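**Minutes, packing group, March meeting**

Held in the back room at Nimitz, 4:30 p.m.

Present: Custódio Seixas (chair), Paula, Wen, Idris, Marguerite (minutes)
Apologies: Colleen

**1. Minutes of the last meeting**

Accepted with one change. Under item 4, "tape" should read "tags." Idris had already bought the tape, so it will go in the supply closet.

**2. Matters arising**

Wen has fixed the shelf by the door. It holds, but heavy boxes should stay on the bottom one.

The key to the side gate is still missing. Paula will ask at the front desk again. If it has not turned up by the next meeting we will pay for a new one.

Custódio wrote to Cardoso about the late delivery. They answered the same day and took the shipping charge off the bill. No further action.

**3. Welcome bags: numbers**

Paltutness has asked for 50 bags, up from 26 last time. They want them ready before their open house and will collect them themselves. Custódio asked if we had the bags for it. Paula said yes, as long as we use the leftover white cloth totes along with the new ones. The leftovers have been folded in a drawer since fall and some have bad creases. Idris offered to iron them. It was agreed that creases are fine but stains are not, and anything stained gets pulled.

Marguerite asked if Paltutness was paying the same price per bag. Custódio said yes. Wen felt it should have been raised, given what the boxes cost now. Discussed for a while. Agreed to leave the price alone this time and bring it up before the next order.

**4. What goes in**

The contents stay the same as last time except for the sweets. Berkik no longer sells the mixed bag, so we will switch to the slim box. Paula brought a few in for people to try. General opinion was good, although Wen found them too sweet.

The printed card goes in flat against the side of the tote. Last time several cards were bent at the corner because they were dropped in first and everything else landed on them. Card goes in last from now on.

Idris asked whether to keep the pen. Kept.

**5. Trays**

The clear plastic trays were the longest item of the evening. Paula would like each person packing to load a tray first, check it against the list, and then move everything across to the bag. She said that most of the mistakes last time were bags with two of one thing and none of another, and you can't see that once it is all in the tote.

Wen thought it would slow us down. Custódio suggested trying it for the first batch and going back to the old way if it drags. Agreed.

Trays are to be wiped out before use, including the corners. They pick up crumbs and bits of paper in the closet.

**6. Table setup**

The big sheet goes on the table before anything else comes out. The board has a rough edge and two totes got snagged on it last year. Sheet to be pulled smooth and left a little short of the far edge so it doesn't catch on people walking past.

Bags on the left, tray in the middle, list taped down on the right. Idris is left-handed and may swap.

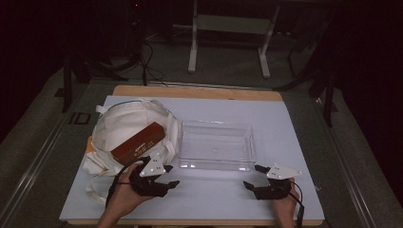
Labels on the boxes should face up so that whoever is checking can find them quickly. Marguerite asked for the tote handles to be left out on top when the bags are finished. Tucked in, they have to be fished out again when the bags are loaded on the cart.

Finished bags stand upright along the wall under the window. Please don't stack them.

**7. Storage**

The closet is full. Paula proposed getting rid of the old baskets, which have not been used since we changed to totes. Agreed. Wen will take them to the thrift store. Anyone who wants one should take it before then.

The spare sheets are to be washed and put back on the upper shelf. Idris has them at home at the moment.

**8. Any other business**

Colleen sent word that she can drive if Paltutness can't collect after all, but she would need to know a week ahead.

The room has to be cleared by 6:30 p.m. from now on, including trash. Custódio will put a note on the door.

Marguerite asked that people stop writing on the master list in pen. A clean copy will be printed, and pencils will be kept in the tin.

**Actions**

- Paula: ask about the gate key; order slim boxes from Berkik
- Idris: iron totes, pull stained ones; wash and return sheets
- Wen: baskets to the thrift store
- Custódio: confirm pickup with Paltutness; note for the door
- Marguerite: print new list; put price per bag on the next agenda

Meeting closed at 5:50 p.m.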